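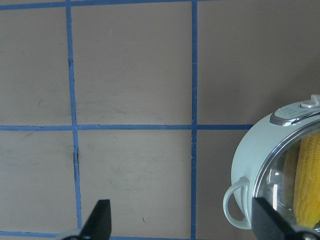 Karlijn Dekker respondeu ao relatório anterior que lhe faltava saber uma coisa: se os conectores novos aguentavam os ciclos de encaixe sem perder contato. Aguentam, e com folga! A série Juvura passou por 2.504 ciclos na bancada e só 4 peças saíram da tolerância, todas do mesmo lote de pinos.

Fornecimento
A Plornen entregou os corpos de 21 vias em poliamida. O acabamento melhorou muito e a trava lateral fecha com um clique firme – coisa que na primeira remessa nem sempre acontecia. Os terminais da Kemppainen chegaram com quase sete dias de atraso, mas já estão crimpados.

Catálogo
As fichas técnicas estão prontas em português, com passo, corrente nominal e desenho cotado. Falta a versão com saída a 90°, que depende do molde corrigido.

Verba
Gastamos menos do que o previsto em ferramental. Pedimos autorização para passar o saldo aos ensaios de vibração em Valtholm, onde já temos vaga reservada para outubro. Estamos muito animados com essa etapa!

25 de junho de 2018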